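**The last bus out of Stutescombe**

Twenty to six on a Thursday and the bus is late. Four people at the stop outside the newsagent, one of them asleep standing up. August, cold, wind straight off the paddocks.

Population 2,739, says the sign coming in. One bus route. Used to be three. The 19 goes to Ronmont and back, twice a day, and from next month it might be once, or it might be a phone number you ring the night before and hope.

Rangi Trevaskis has driven it for most of his working life. He knows who gets off where, so there's not much bell ringing. He pulls in, doors wheeze, sleeping bloke wakes up and walks on with his eyes barely open.

"Heater's crook," Rangi says. "Sit up the back, it's better over the engine."

It is better over the engine. Slightly.

The operator is Brindico, which took over the contract when the old family firm sold up. They kept the drivers and painted the buses. What they didn't keep was the Saturday run, and you still hear about that. Footy, the markets, visiting your mum at the hospital. All of it was Saturday. Now it's a lift from a neighbour or you stay home.

Past the silos, past the turnoff to Faulkner, where the bus no longer goes in. It stops at the highway instead and you walk the rest. Twenty minutes if your knees are good. There's no footpath, and no light for the last half of it. A woman with two shopping bags gets down there and sets off along the gravel without looking back. Rangi waits a bit before he pulls out, headlights on the verge so she can see where she's putting her feet.

He isn't supposed to wait. There's a timetable.
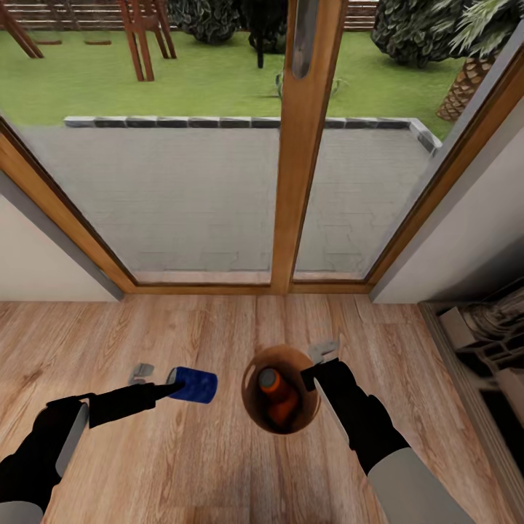
The timetable is what Alby Sutcliffe wants to talk about. Alby is 81, handed in his licence two winters ago, and keeps every Stutescombe timetable he's ever been given in a biscuit tin. He gets them out on the seat beside him, the oldest gone soft as cloth. Seven departures a day on that one. First at ten past five in the morning for the cannery shift.

"Cannery's gone," he says. "Fair enough, you don't need that one. But they took the one after it aswell."

He rides in for the eye clinic, and the library when it's open, and sometimes for nothing. Has a pie, comes home. The return leaves Ronmont at 2.15 and if the clinic runs over he's stuck, taxi's more than he spends on food in a week. It has run over twice this year. First time Rangi's sister drove him back. Second time he slept at the motel by the bridge and says the bed was alright.

On-demand is the word in the letters that have gone out. You book, a van comes. It works in some places, people say, and the van would go right into Faulkner again, so there's that. But you book on an app, or a phone line that shuts at four. Alby has tried the phone line. Twenty minutes of pan flute then it cut out. He's got a mobile, he just doesn't like it much.

School kids are the other half of the story. Nine of them on the morning run, fewer going home becuase sport finishes after the bus does. So the kids from Stutescombe don't do sport, mostly. One girl does. Her dad leaves work early and makes up the hours on Sunday.

Ronmont by half six. Streetlights, the big servo, kebab shop with a queue. Everyone says ta to the driver on the way off, every single one. Rangi turns the engine off, has his tea out of a thermos and reads the back page of someone's left-behind paper.

The return on this late run carries whoever's finished at the supermarket. Tonight it's a young bloke still in his apron and Alby, who only came in for the ride.

"You right, Alb?"

"Yeah, going well."

Lights off inside so Rangi can see the road. Roos are bad along here after dark.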